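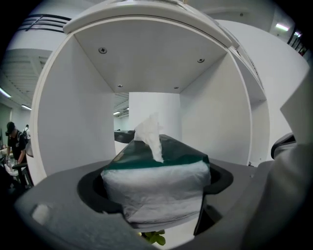
**Gudard** – hardware purchasing, small automation lab

### Budgeting for hand-held grippers: how many units, and what else goes on the order?

I am putting together an equipment request for a pick-and-place data project and would like a check on the numbers before it goes to finance in February.

The work is handling light consumer packaging at open shelf compartments: tissue boxes in plastic film, pouches, small cartons. Operators carry the grippers by hand and do the grasps themselves. The recordings are later used to train a policy for a fixed arm. We do not own the arm yet and it is on a separate budget line, so please leave it out.

What I have so far:

| Item | Qty | Note |
|---|---|---|
| Hand-held gripper with camera | 4 | one per operator |
| Spare jaw pairs | 2 | |
| Open shelf compartments, white | 6 | screwed panels |
| Work tables | 0 | already in the room |
| Storage, local | 1 | size not settled |
| Consumable test goods | – | no line yet |

The quote from Flatira comes to $733 per gripper, camera and mount included, jaws fitted. Spare jaws are quoted separately and I don't have that figure yet. They offer the same body with either a flat jaw or a shaped one that cradles the object on its lower half.

Three points I can't settle:

1. Is one gripper per operator the right basis, or should I plan for units out of service?
2. Flat or shaped jaws? Most of our items are boxes, but the film on them wrinkles and slides.
3. Does anyone put the test goods on the capital request, or do they always go under supplies?

The room is an ordinary office space with fluorescent ceiling lights. I have no money set aside for lighting and would prefer to keep it that way unless there is a good argument.

---

**Sorar**

Taking your points in order, then a few you left out.

**Unit count.** Count stations, then add spares. Operators take breaks and swap over, so a gripper per person leaves units sitting on the table. If your 6 compartments are set up in pairs, you will rarely have more than three people working at one time. Four grippers then covers three stations and one spare, with no change to your total of 4 × $733 = $2,932. If you really do intend to run four people in parallel, buy a fifth. A unit that goes back to the supplier for a finger linkage can be gone for weeks, and recalibration after it returns takes most of a morning.

**Jaws.** A shaped jaw holds a box well when the box is close to the size the cradle was drawn for. With a tissue box the sides are thin board and the film moves over them, so a flat jaw tends to be squeezed harder than needed and the panel buckles. The cradle spreads the load. The drawback is approach clearance. The outside of the jaw is wider than the box, and in a narrow compartment you will touch the side walls before you have the item lined up. Measure the inside width of the compartment and the outside width of the open jaws before you commit. Request the drawing from Flatira, as the open width is often missing from quotes.

One more item on tissue boxes: the tissue standing up out of the slot adds height, and it changes from one trial to the next. If your compartment has a ceiling panel, allow for it in the vertical clearance. We had one set of shelves where the box fit and the tissue didn't.

**Spare jaws.** Two pairs is low for four grippers. Pads wear first, then the edges. I would order one spare pair per unit, and ask whether the pads are sold alone.

**Test goods.** Put them under supplies, but put them in the plan. Film-wrapped items have a short life under repeated gripping. The film tears at the fold, and after that the box no longer looks or behaves like a new one. Buy the same product in one batch where you can, because suppliers change the packaging print without notice.

**What is missing from your table:**

- Batteries or power leads, depending on the model
- Memory cards, at least two per gripper
- A calibration board
- Screws and a proper driver for the compartments – panels that get knocked daily work loose
- Labor for reviewing recordings, normally larger than any hardware line

**Lighting.** A wide camera will pick up the ceiling lights in many positions, and film-wrapped goods give bright patches that move as the wrist turns. I would not spend on lamps at this stage. Record a short set first, look at the exposure, and lock it if the firmware allows. If the fixed arm will end up in the same room, the same lights will be there anyway.

---

**Polák**

just 3d print them. you can do a gripper body for the price of a roll of filament and a camera on top, 733 each is a lot. we printed ours and they were ok, one cracked at the handle but we glued it

---

**Sorar**

Printing is reasonable if you have someone to maintain the parts. For a purchase request it moves the cost from equipment to labor, and four printed units will not match each other unless the same printer and settings are used throughout. For this kind of data the jaws need to be the same from unit to unit. Printed jaws on purchased bodies would be a fair middle course, if the supplier shares the mounting pattern.

---

**Gudard**

Measured this afternoon. The shaped jaws clear our compartment walls when the approach is straight, with little to spare at an angle. I am changing the order as follows:

- Grippers: 4, planned as three stations plus a spare
- Jaw pairs, shaped, spare: 4
- Jaw pairs, flat: 2, for the pouches
- Memory cards and calibration board added
- Test goods moved to supplies with their own line
- Lighting left at zero until the first recordings are reviewed

Flatira has confirmed that pads are sold separately and will send the open-width drawing with the revised quote. The reviewing hours go on the staffing request, still without a number. If anyone has a figure for hours of review per hour of recording at shelf work, please post it.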